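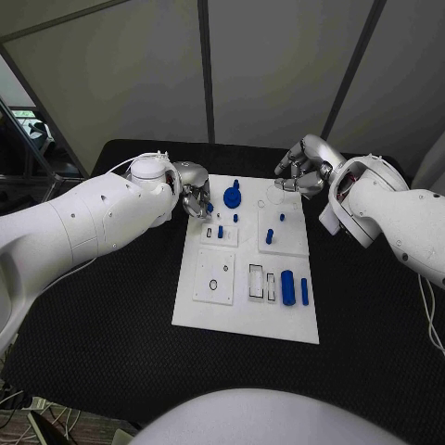 What should a visitor be able to take in during one 15 minute slot at a robot assembly bench?

One task from start to finish, with the arms at a speed people can follow, and enough time at the end for two or three questions. Anything about training, software or how the hands are built should wait until somebody asks for it.

2026-01-31

Open day, Karnley building, room 149. Notes by me (Obinna), written up in the evening from the pad, with bits from Nnamdi and Kayode where marked. Eusebio hosted. Olumide looked after the door and the sign-in sheet.

Setup

Came in early to bring the robot up. Both arms homed first time. The right hand complained on power-up, same message as earlier in the week (see the page with the coffee ring). Cleared it with a restart of the hand controller only, left everything else running. Did not come back all day, but I don't consider it fixed.

Black table, white assembly board, blue parts. We had talked about using the coloured set that Rondunard sent but stuck with blue on white, which is easier to follow from the visitors' side. The pegs are small and anyone standing behind the second row has trouble with them whatever colour they are.

Table height unchanged from the Gittins bench. Board was put down by hand and squared up by eye. Last time we marked the corners with tape and then spent ages getting the tape off, so no tape this time. Checked the pose estimate after placing it and again after every group. Nnamdi wants a proper locating edge. Agreed, but not before the next visit.

Joint speed limited to the visitor setting. Hand closing force left on the low setting. Stop button on the bench side with Nnamdi, second one with me.

Programme

Nine slots with a break in the middle. Each one ran like this:

Eusebio gives the introduction, with the arms still.
One arm picks up a peg, moves it over and puts it in.
Same again with the other arm.
Gear on to its peg if there is time.
Questions, with arms parked.

The order of the first two arm moves was left open and I chose on the day. Started with the left in the first few groups and changed to the right after that, as people come in through the door and gather on that side.

Morning groups

First group was small and quiet. Peg went in without trouble. The second attempt caught on the rim of the hole and the hand stayed there pushing lightly until the timeout. I let it run out. Eusebio talked over it and explained that it was feeling for the edge, which got more interest than the good one had. After that he asked me whether we could make it catch on purpose. Told him no, we would only get people asking why it was broken in the groups where it didn't recover.

Second and third groups fine. Somebody from Trokeo was in the third and asked good questions about the fingers, mainly about wear and how often we replace anything. I gave him what I had, which is the maintenance log from August onwards. He would like a copy. Need to ask Kayode whether we can hand it over as it is, there are comments in it.

Fourth group was the school party. They wanted the robot to wave. Eusebio had promised not to do the wave. We did the wave. It costs a full re-approach to the board and we ran over, so the fifth group lost their question time. If we are going to keep it, it should go at the end, after the arms have come away from the table.

Kayode's note from this part of the day, copied from his sheet: "Left hand opens wider than needed between picks. Looks hesitant. Can we reduce the pre-grasp opening for small parts?" Yes, there is a parameter. It's set wide for the big cylinder and applies to every part. Should be per part.

Break

Swapped the battery in the microphone. Let both arms rest at home with the motors off. Right wrist was warm to the touch, left one less so. I have no number for it and should have taken one.

Went over the board. One of the raised plates had a little play in it, tightened from underneath. Reseated it and reran the calibration, which took longer than I'd allowed, so the first group after the break stood and watched the arms go through the calibration poses. Eusebio narrated it. He says it went down well. I would still prefer they didn't see it.

Afternoon groups
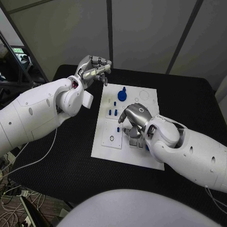
The afternoon was better for timing. I dropped the gear step from the fixed part and kept it for groups who were through with questions early, and that alone gave us the margin. It is the nicest thing to look at and also the one that fails most, so having it as an extra takes the pressure off.

Tried the pick with the free hand held up and away, well clear of the board, instead of hovering near it. Two reasons. The visitors can see past it, and the arms don't come near each other in the middle where the planner gets slow. The pause before each reach was visibly shorter. I'll keep that as the default for demos. For real work it makes no sense as the free hand then has a long way to come back, so it needs to be a separate profile and be named clearly. Nnamdi has already run a demo profile by mistake once this winter and lost a morning's data to it.

Pegs on the raised plate: the approach angle is still too shallow. The fingertips come in low and on one pick the side of a finger touched the neighbouring peg. It stayed up. Nnamdi had his hand on the stop but didn't need it. Suggest raising the approach for anything standing next to another part, and spacing the start positions out a bit more for visits.

Seventh group asked whether it had been told where the parts were or was finding them. Eusebio answered that it was finding them, which is right for the pegs and wrong for the board, whose position we give it. He corrected himself after I coughed. We need one agreed wording for this. Draft:

"We tell it where the board is. It looks for the parts on the board itself and picks its own grip."

Kayode thinks "picks its own grip" promises too much as it chooses from a list of 500 stored grasps. I think that's still picking. Leave open.

The eighth had several people who work on packing lines and wanted to know what it would do with a part dropped on the floor. At present: nothing, it will go back to home and wait. They seemed satisfied with that. One of them asked to put a peg down herself in a new place on the board and have it picked. We hadn't planned for this. Arms parked, motors off, she placed it, stepped back behind the line, motors on. Picked at the second try. It was the best few minutes of the day as far as I'm concerned and I would like to build it into the programme properly. Needs a written procedure first, with the motors-off step signed for by whoever is on the stop.

Last group ran short. No faults.

Things people asked more than once

How strong is the grip. We should have something squeezable and measured to show.
What does it cost. Eusebio sent them to the Rondunard leaflet, which has no price on it either.
Why has it got fingers when a plain clamp could hold a peg. Fair question for this task. The answer about the same hand handling the gear and the thick cylinder worked well when I pointed at them while saying it.
Can it see us. It looks down at the table in the demo and we don't record the visitors. Put that on the sign at the door, Olumide was answering it all day.

Still to do

Per-part opening for both hands (me).
Demo profile with free hand raised, separate name, warning on start (me, Nnamdi to check).
Locating edge for the board (Nnamdi). Must be low enough that the wrists clear it.
Look at the right hand controller message properly. Pull the log before it gets overwritten.
Clean copy of the maintenance log for the Trokeo visitor, if Kayode agrees.
Temperature of both wrists after an hour of demo moves. Use the clip-on probe, it's in the drawer at Gittins.
Procedure for visitor-placed part (Kayode to draft, I'll read it).
Wave goes last or not at all. Ask Eusebio.
Better view for the back row. Olumide suggested putting the head camera picture up on the big screen. Would need the overlay turned off, it's full of our debugging text and people will read it out loud.

Shut down in the usual order, arms home, motors off, then the hands. Left the board and parts on the table for Nnamdi, who wants to repeat the raised plate picks with the higher approach before anything is moved. Key to the room is back with Olumide.

Added later by Nnamdi: reran the raised plate picks with the approach lifted. Neighbouring peg not touched. The insertion afterwards is slightly worse as the peg sits a little tilted in the fingers, so don't copy the new value into the main profile yet. Settings saved under my initials.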